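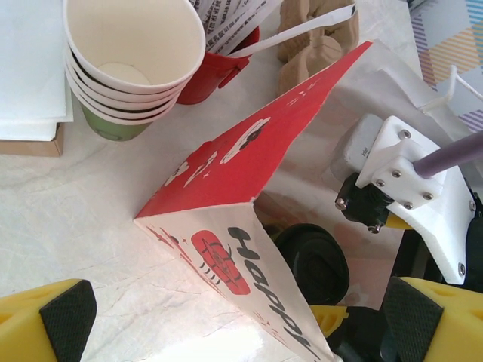 The Second Life of a Gift Bag

There is a drawer in my house that opens only if you lean on it. Inside are paper gift bags, flattened and stacked, going back further than I'd like to admit. I love them. I love the big cheerful lettering, the silly cartoon cars, the ones that shout HAPPY at you from across a table before you've had your coffee. A paper bag with a bit of red on it can make a pair of socks feel like an event!

So when this magazine asked for something on wrapping ahead of the holidays, I knew I wanted to skip the ribbon curls and go straight for the bag. A good one folds flat, stands up again when you need it, and can travel around a family for years (ours has one that has been to nine birthdays and is soft as cloth along the creases).

My conversion came at the Ledden paper market, which fills the old drill hall in Troststead for a weekend every September. There are 40 stalls, and if you go early you can still get your elbows free. I came home with far too much. One seller had nothing but bags, sorted by color in shallow trays, and she let people open them out and stand them up before buying. I spent an hour there. I regret nothing.

What goes on the table

When I fill bags I like to have everything within reach before I start. Paper cups are wonderful for this, because a nested stack takes up hardly any room and you can pull one off for pens, one for tags, one for whatever small thing keeps rolling away. Mugs and old tins work too. A cup with strips of printed paper standing up in it looks like a bouquet, and I've been known to leave one out for days just because it pleases me.

Keep your packaging as well. Cardboard boxes give a soft bag a firm floor, and a molded egg carton, the plain pulp kind, is the best divider ever made for little presents. Tear off the number of cups you want, drop a chocolate or a pair of earrings into each, and set it in the bottom of the bag. I buy Torvik tissue in the big pack of 2000 sheets and share it with two neighbors, which sounds mad until December.

Standing it up

A bag that has been folded for a year will want to go on being folded. Open the mouth with both hands, push the base down flat with your fist, then run a thumb along each side crease from the bottom. Give it a minute. If it still leans, slide in a rectangle of card cut a hair smaller than the base.

Heavy things go in first and toward the middle. Then comes the part I like best, which is giving the bag some height – something tall and light that shows over the rim and makes people curious. A fan of white paper straws is lovely with a red and white bag. So are rolled sheets of music, paper flowers on sticks, or a bunch of breadsticks if you're on your way to dinner. Tuck a scrap of tissue in around the edge and let the cord handles hang however they like.
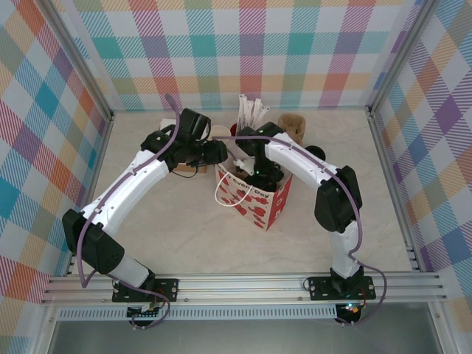
How do you get creases out of an old paper bag?

Lay it flat between two sheets of plain paper and press it with a barely warm, dry iron, keeping clear of any foil or glitter. A night under a pile of heavy books does nearly as well and won't scorch anything.

A bag with a past

People have been fussing over paper bags for a long time. The Plasimetti print shop, a few streets from the drill hall, keeps a pattern book with 1690 stamped on its spine, and the pages inside are full of little hearts and stars that would look perfectly at home on a present today. I went in to ask about borders and came out with six sheets of heart paper and a plan to make my own bags this year. The first two leaned badly. The third stands up straight, and it's already full of straws.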